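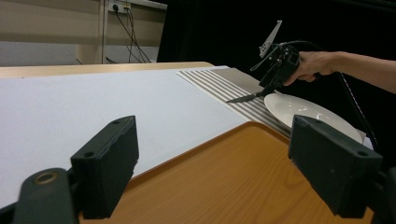 Vonura wrote back to our October letter that setting a table sounds like the easy end of housework, and asked why we hadn't gone straight to the dishwasher. It was a fair thing to ask, and I have turned it over a good deal while putting this report together, so let me start there.

February 11, 2024
Progress report to Vonura on the Clarnness project
Prepared by the table-setting team at Lestum

The short answer is that the easy end is still hard enough to keep us busy. A plate is forgiving, as long as it ends up more or less in the middle of the mat and right side up. A table knife is another matter altogether. It is thin, it lies flat, and it has to be laid down straight beside the plate, and most of us have been doing that since we were small without giving it a thought (I certainly never had, before this grant!).

Since the last report we have recorded 509 demonstrations of people laying a place with the hand-held grippers, and we are very pleased with how the newer ones look. Of those, 104 had to be set aside, mostly for knives dropped or plates pushed off the mat, and we are keeping them in a separate folder in case they turn out to be useful later on. 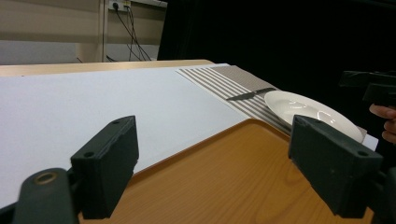 Knife and plate on the striped placemat, table-setting task.

As for the machine working by itself, we ran 100 trials with the model trained on the earlier recordings. The plate was placed acceptably in most of them. The knife was laid properly in 40, and that is a number I would dearly love to see go up before we talk about forks and spoons. The usual trouble comes at the very end, when the fingers open and the handle swings a little. It also gets muddled when the knife starts out close to the plate, and we have begun recording more demonstrations of that kind.

So, can a machine set your table yet? One place, slowly, with somebody standing by to straighten the knife, yes. A family dinner, no, and I would rather tell you so plainly now than have you find out at the visit.

Spending is within the budget you approved, apart from the replacement finger pads from Lacroix, which cost more than we had planned for. We have covered the difference out of the travel line. Next we will retrain on the full set of recordings, repeat the trials with the same plate and knife, and send you both sets of results side by side, with the dishwasher question taken up properly in the plan for next year.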